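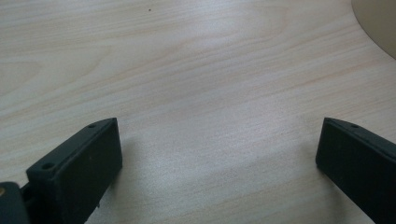
Workshop notes: the hand grippers

The second pair of hand grippers is finished, and the Trernness group has been using them at the table in the carpeted room for most of April. Several members asked for an account of how they were made and what still needs doing, so this item covers both.

The idea is simple. A person holds one gripper in each hand and does a small job with the jaws instead of with fingers. What gets recorded is later used to teach a robot arm the same job. Hüsnü Avcı did the drawings over the winter, and four of us did the printing, wiring and assembly on open evenings.

The fingers took the longest. The first version had plain flat faces and was glued to the carrier, so a broken finger meant a new carrier as well. The current version is a black rectangular block with a raised border around the inner face, and it goes on with screws. We printed the blocks standing up at first and they split along the layers. Printed on their backs they have held up. Each one is a long print on the Dresard machine, so please don't start one after 9 in the evening unless you have arranged for somebody to be there when it ends.

The screw holes come out of the printer slightly small. Open them up by hand with the drill bit taped to the inside of the drawer lid. The power drill melts the edge and the screw head then sits crooked. Two fingers in the spares box were ruined that way, and they are marked with chalk. They are fine for testing paint or glue.

Cables were the next problem. Each gripper has its own, and the early ones were stiff enough to pull the wrist around. We changed to a softer cable and let it drop off the side of the table toward the floor. It is better, though you still feel it when you reach across to the other side. Hüsnü wants to try an overhead run. I would like to see that done with string and a hook before anyone drills into the ceiling. 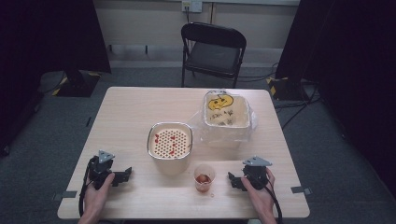 Small round things are the hardest to pick up, and we have spent most of our sessions on them. If the jaws close a little off center, the piece squirts out sideways, and with soft fruit you also leave juice on the table. Closing slowly helps. So does coming in low, with both fingers near the surface before they start to move together. People who are quick at it with their own hands tend to be too quick with the grippers, and it takes them an evening to slow down.

We set ourselves a target of 100 complete runs of one task before changing anything on the hardware. That was harder to stick to than expected. At run 21 the left trigger spring went weak, and we replaced it with the same type so the count could stand. The spring that came out had done 947 closings according to the log, including all the idle clicking people do while they wait for the recorder to start. Please click less.

The log itself is a spreadsheet on the workshop laptop, in the folder called Dronov, which was the name of an older project and never got changed. Fill in a line for every run, including the bad ones. Write "dropped" if a piece left the table and "retry" if you missed it but got it on a second attempt. Leave the last column alone — it is filled in by the script.

A few points for anyone using the table:

Wipe it down when you finish, and the finger faces too. Damp cloth only.

Keep your feet clear of the cables on the carpet. The connectors at the stands are not the locking kind.

If a finger feels loose, stop and tighten it. The small hex key hangs on the hook beside the laptop and should go back there.

Still to do: a softer pad for the inner faces, a better trigger for small hands, and a proper box for the pair. The Nguyen-Tran foam we ordered for the pads was too thick and kept the jaws from closing all the way. A thinner sheet is on order. If you have scraps of thin silicone at home, bring them in and we will test those first.

Open evenings start at 7 as usual.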